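**Re: [small-spaces] Clearing a work table and keeping it clear**

Hello all,

Thanks to everyone who answered my moan in January about never being able to find a flat surface in this house. I said I'd report back when I had got somewhere, and I have, a bit! The table in the back room is white again. It was always white, I just hadn't seen much of it.

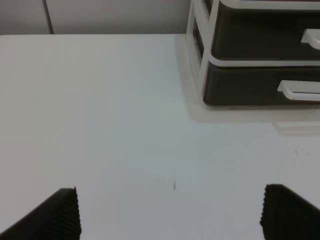
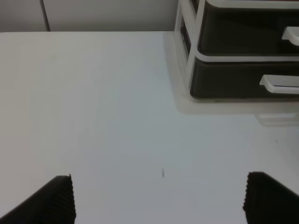
Both show the same corner, with the little drawers.

Kristaps Pētersons wrote on 9th February:

> I think you are starting from the wrong end. You ask what box to buy for the things on the table, and before that you need to know which things have any business being on the table. When I did my own bench I took every single object off it, put the lot on the bed, and only allowed things back when I needed them for a job. After two weeks the bed pile told me everything. Most of it went to the shed or to my sister.
>
> Also, please don't buy a big set of drawers. A big set is only a cupboard for forgetting things in. Get the smallest one you can bear and when it is full, it is full.
>
> And wipe the table every night. Even if it is clean.
>
> Kristaps

So, Kristaps, I did more or less what you said, although I cheated on the bed because I do need to sleep in it. Everything went into old banana boxes from the greengrocer on Vaher Road and the boxes went on the landing, where they were in everybody's way, which I suppose was a good reason to get on with it. I had envelopes, seed packets, three kinds of glue, the insides of a clock, a great many elastic bands, and a bag of curtain hooks that belong to curtains we left behind in Lomthorpe. I had been moving those hooks from one end of the table to the other for years.

The rule about only fetching things back when a job needed them was harder than it sounds. First evening I wanted scissors, tape, a pencil and a ruler, fair enough. Second evening I wanted scissors again and they were back in the box, because I had been so pleased with the bare table that I'd put them away in the wrong place! After that I decided scissors could count as residents.

The small drawers came next. I looked at a lot of them. Tõnu Jõgi very kindly offered me his old Damora chest, but it's a proper piece of furniture and it would have had half the table to itself, so I said no thank you and I hope he isn't offended. (Tõnu, are you offended?) What I've got now is a little plastic one, white round the outside with dark drawers, and it stands on the right towards the back. I can get at it without standing up, and it leaves me the rest of the table for cutting out and for spreading patterns.

I've been strict about what goes in. The top drawer is for things I use with my hands, so scissors, pencils, the seam ripper, the bone folder and a tape measure. The one under that has things that get used up, meaning tape, glue sticks, needles and spare blades. I did try sorting by craft first, with sewing in one and paper in another, and it was hopeless, because half of what I own does both jobs and I kept opening the wrong drawer. If anyone is about to do the same, I'd say sort by what your hand is reaching for and leave the craft out of it.

I have not put labels on. My Ivano label maker turned up at the bottom of a banana box, dead as anything, and by the time I'd bought batteries I knew where everything was. Somebody on here (I think it was in the long thread about spice jars) said that if you need to label a drawer you've got too many drawers. I'm not sure I'd go that far. My mother labelled everything down to the string and she never lost a thing in her life. But for a small set like this I'm managing fine.

Now, the wiping. I was going to argue with you about that, Kristaps, and then I started doing it. It takes no time at all, a damp cloth and then a dry one, and what it really does is make me pick up whatever has been left out. You can't wipe round a jam jar of paintbrushes for many nights running before you get cross with it. A white top does show every pencil mark and every spot of glue, I'll warn people of that. Pencil comes off with a bit of washing-up liquid on the cloth. For glue I let it go hard and lift it with an old bank card, and I would never use the scourer again after what I did to the kitchen worktop.

A few things haven't worked, in case it saves someone the bother:

- The tray for "things to deal with". I dealt with nothing. It turned into a second, smaller table with a rim round it, so it's gone to the kitchen for the onions.
- Hooks on the underside of the table edge. I caught my knees on them every time I sat down.
- Telling the rest of the household that it was my table. They took this to mean that it was a good safe place to leave my post, my parcels and anything that looked as if it might be mine.

For that last one I've put a basket on the bottom stair. If it's for me, it goes in there, and I carry it up when I'm going up anyway. It's working better than I had any right to expect, although I did find a single roller skate in it yesterday and I have not worn roller skates since school.

As for the boxes on the landing, I was going to give them two weeks like Kristaps said, but I've stretched it to 30 days because I'm soft. One box has gone already, to the scrap store, and they were thrilled with the elastic bands. The clock I'm keeping. I know, I know. It was my grandfather's and I do mean to put it back together, but it's living in a biscuit tin on the shelf until I have a clear weekend and a good lamp.

The buttons are my real problem and I'd be glad of some advice. I have a lot of buttons. I tipped one jar out and counted 328 before I gave up, and there are more jars. They won't go in the little drawers without taking the whole thing over, and I don't want the jars back on the table because that's how all this began. Would you sort them by colour or by size? Do any of you keep them on cards? I've seen people thread them on string in sets and hang them up, which looks lovely, but I think I'd get tired of unpicking a string each time I wanted two shirt buttons. I'm tempted to keep only the sets and let the odd ones go, and then I remember that it's always an odd one you want.

The other question is the lamp. The light in that room is nice and soft in the daytime but I do most of my cutting after tea, and I don't want to give up table space for a base. A clamp one would do, if the clamp doesn't chew the edge. Has anyone got one on a smooth white top like mine, and did it leave a mark? I wondered about putting a bit of felt under the jaws.

Somebody also asked me off list how long the whole business took. Clearing it was one evening. Going through the boxes has been around 7 evenings so far, with the radio on, and I'd be done by now if I didn't stop to read things. I found a whole envelope of bus timetables and sat on the landing with them for ages.

Anyway, buttons and lamps please! And Tõnu, if the Damora chest is still going, my neighbour has seen the table and now wants to do her spare room, and she has much more space than I have. Shall I give her your address?

All the best from the back room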